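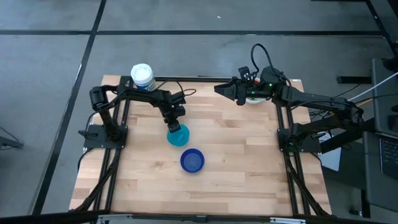

Foro técnico de climatización › Suelo radiante › Regulación y termostatos

Tema: Discrepancia entre la sonda de suelo y la lectura del termostato Hiltico tras la sustitución

Yanling Lü
Mensaje inicial

Buenas tardes. Me dirijo a este foro en calidad de responsable de mantenimiento de un edificio de oficinas situado en Toledo, con objeto de solicitar orientación sobre la siguiente incidencia.

En la planta baja disponemos de una malla calefactora eléctrica bajo pavimento cerámico, gobernada por un termostato digital Hiltico con sonda de suelo alojada en tubo corrugado. En julio se procedió a sustituir el termostato anterior, de la marca Gromari, por haber quedado inservible la pantalla. La sonda original se mantuvo, dado que el instalador la consideró en buen estado.

Desde la puesta en marcha, el equipo indica una temperatura de suelo 5 grados superior a la que obtengo con un termómetro de contacto apoyado sobre la baldosa. En consecuencia, la calefacción se desconecta antes de alcanzar la consigna y los usuarios de la sala han presentado varias quejas.

¿Procede corregir el desfase desde el menú de calibración o debe sustituirse la sonda? Agradezco de antemano cualquier indicación.

regulacion_centro
Respuesta

Estimada compañera:

Antes de modificar ningún parámetro conviene verificar la resistencia de la sonda. Con la instalación sin tensión, desconecte los dos hilos de la sonda y mida entre ellos con un polímetro. Anote también la temperatura del suelo en ese momento. Sin ambos datos no es posible emitir una opinión fundada.

Le ruego que indique, además, qué tipo de sonda figura seleccionado en el menú de instalador.

Kumaresan Subramaniam
Respuesta

Coincido en que debe medirse, si bien discrepo en cuanto al orden. La diferencia que se describe es compatible con un simple desplazamiento de calibración, y el fabricante incluye esa función precisamente para tales casos. Yo aplicaría una corrección negativa, dejaría transcurrir una noche completa y volvería a comparar las lecturas a primera hora, antes de que el edificio se ocupe.

Téngase presente, por otra parte, que el termómetro de contacto mide la superficie y la sonda se encuentra en el interior del mortero. Una cierta diferencia entre ambas lecturas es normal mientras el sistema está en marcha.

regulacion_centro
Respuesta

Respeto el criterio del señor Subramaniam, pero no puedo compartirlo. La calibración desplaza toda la curva en la misma cantidad. Si el termostato interpreta una sonda con una tabla que no le corresponde, el error será distinto a cada temperatura, y la corrección que hoy cuadra dejará de hacerlo en cuanto cambie la consigna. Además, el límite máximo de suelo quedaría referido a un valor falso, lo cual resulta especialmente delicado si en algún momento se colocase un pavimento de madera.

Yanling Lü
Respuesta

Agradezco ambas aportaciones. He realizado la medición el domingo, con el edificio desocupado y la calefacción apagada desde la víspera. La lectura no coincide con ninguno de los valores de la tabla del manual de Hiltico para esa temperatura. En el menú de instalador figura la sonda que el equipo trae seleccionada de origen.

La superficie calefactada cuenta con una potencia instalada de 1737 W, distribuida en dos mallas conectadas en paralelo a través de una caja de registro. Ignoro si este dato es relevante.

ceramica_y_obra
Respuesta

Intervengo únicamente para señalar que la potencia no guarda relación con la lectura de la sonda. Sí la guarda, en cambio, el recorrido del cable. En una reforma que dirigí hace algunos años, el tubo de la sonda se había colocado pegado a uno de los hilos calefactores y no en el punto medio entre dos pasadas. El termostato cortaba de forma prematura exactamente como aquí se expone. ¿Se conserva el reportaje fotográfico de la colocación de las mallas?

Yanling Lü
Respuesta

No se conserva. Únicamente dispongo del plano de replanteo, en el que la sonda aparece a 410 mm de la pared y entre dos pasadas. No puedo garantizar que la ejecución se ajustase a lo dibujado.

Kumaresan Subramaniam
Respuesta

A la vista de la medición, rectifico en parte mi posición. Si la resistencia no corresponde a la tabla, lo primero es comprobar si el menú admite otro tipo de sonda. Varios termostatos permiten elegir entre distintos valores nominales, y la sonda heredada del equipo Gromari puede no ser equivalente a la que se suministra con el nuevo.

Mantengo, no obstante, que con la selección correcta podrá ser necesario un pequeño ajuste, y que no hay motivo para prescindir de la función de calibración.

regulacion_centro
Respuesta

En ese orden, nada que objetar.

Si el modelo no admitiera la sonda existente, lo procedente es extraerla por el tubo corrugado e introducir la que acompañaba al termostato. Es recomendable atar una guía fina al cable antigua antes de tirar, por si el tubo presentase alguna curva cerrada. No se debe forzar en ningún caso.

lullham_tec
Respuesta

Buenos días. Trabajo para Lullham, distribuidora de material de calefacción, y respondo a título particular. Solemos recibir consultas de esta naturaleza cuando se aprovecha la sonda antigua. Mi consejo es no reutilizarla. El ahorro es mínimo y el tiempo dedicado al diagnóstico lo supera con creces.

ceramica_y_obra
Respuesta

Comprendo el consejo del compañero de Lullham, aunque me parece excesivo como norma general. Una sonda en buen estado y con la tabla adecuada puede permanecer en servicio sin inconveniente. Hay instalaciones en las que el tubo se encuentra obstruido por mortero y la extracción obligaría a levantar una pieza.

Yanling Lü
Respuesta

Informo del resultado. El menú de instalador ofrece, en efecto, otras opciones de sonda. Una de ellas coincide con el valor medido. Tras seleccionarla y reiniciar el equipo, la diferencia respecto al termómetro de contacto, con el suelo en reposo, es inferior a un grado. No he aplicado corrección alguna en la calibración.

Queda pendiente observar el comportamiento con la calefacción en régimen. La sonda suministrada con el termostato permanece guardada en el cuadro, debidamente etiquetada.

regulacion_centro
Respuesta

Celebro la noticia. Le sugiero que anote el tipo de sonda seleccionado en la documentación del edificio. Un restablecimiento a valores de fábrica podría devolver el parámetro a su estado inicial y reproducir la avería.

Kumaresan Subramaniam
Respuesta

Me sumo a la recomendación. Quedo a la espera de las lecturas en régimen, que ruego se publiquen en este mismo hilo.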